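Informe de avance: evaluación del kit bimanual Koneck
Destinatario: Dirección de Compras, Alden
Periodo cubierto: hasta la entrega parcial 2

El kit se recibió completo y quedó montado en la celda de ensayo. La configuración evaluada es la de catálogo: dos brazos enfrentados a la zona de trabajo, cremallera frontal y pinza de dedos en cada muñeca. La tarea de referencia es la manipulación de artículos para mascotas, con una tienda de tela sobre varillas como pieza principal.

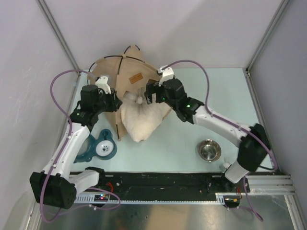 Por: Unidad de Ensayos, Lombardi
2018-06-07

Se han ejecutado 400 de los 500 ciclos contratados. El agarre simultáneo de la tienda por ambos lados es la operación más exigente, ya que la tela cede y las varillas transmiten el esfuerzo al brazo opuesto. Se ha limitado la velocidad al 70 % de la nominal. Los bucles de cable sobre los brazos requieren revisión en cada cambio de turno; se ha pedido a Koneck una guía alternativa.

La segunda línea de trabajo es la cámara de muñeca con el software Notis. Los casos difíciles son los objetos transparentes y el acero pulido de los comederos, por los reflejos.

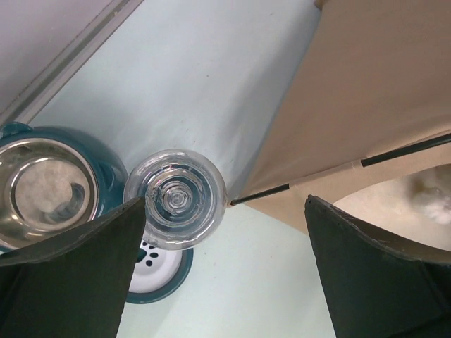
Texto e imágenes: Unidad de Ensayos, Lombardi

Notis confunde a veces el borde del objeto transparente con el fondo claro. Queda pendiente repetir la calibración con otra iluminación.

Gasto: conforme a lo previsto. Próxima entrega: julio, con los ciclos restantes y la oferta de mantenimiento de Koneck.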